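Clokham Song Archive
Interim report to the Mirzaei Fund, period ending October

In this period we worked on the second part of the project, the digital transfer of tapes by local bands that played in Clokham and Rornstead. The plan was to transfer 60 reels. At the end of October, 30 of them are transferred and checked. Another 19 are cleaned and wait for the machine. The rest are still with their owners, and we have written to all of them again.

The main delay was the tape machine. One motor had to be replaced, and the part arrived five weeks later than the supplier promised. During this time we listened to the finished transfers and wrote the track lists. For the band Stasell we now have the complete first demo, including two songs that were not on the cassette they sold at concerts. The singer's spoken introductions are also kept.
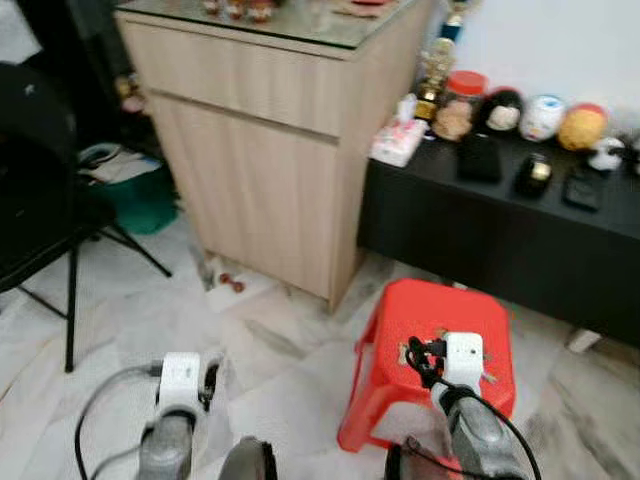

Wooden cabinet with glass top, next to the long black cabinet

Spending is inside the budget, with one exception. The repair cost 1,360, and the original application did not include a line for repairs. We ask the Fund to allow us to move this amount from the printing line. The booklet would then be published only as a download, and the bands have agreed to this.

Permissions are going slower than we hoped. Three bands have signed the form. In two other bands the former members do not agree who wrote the songs, so we keep these recordings closed for the moment and do not put them in the online catalog.

In the next period we will transfer the cleaned reels first, then open the listening page with the Stasell demo. We would be grateful for an answer about the printing line before we order the new storage boxes.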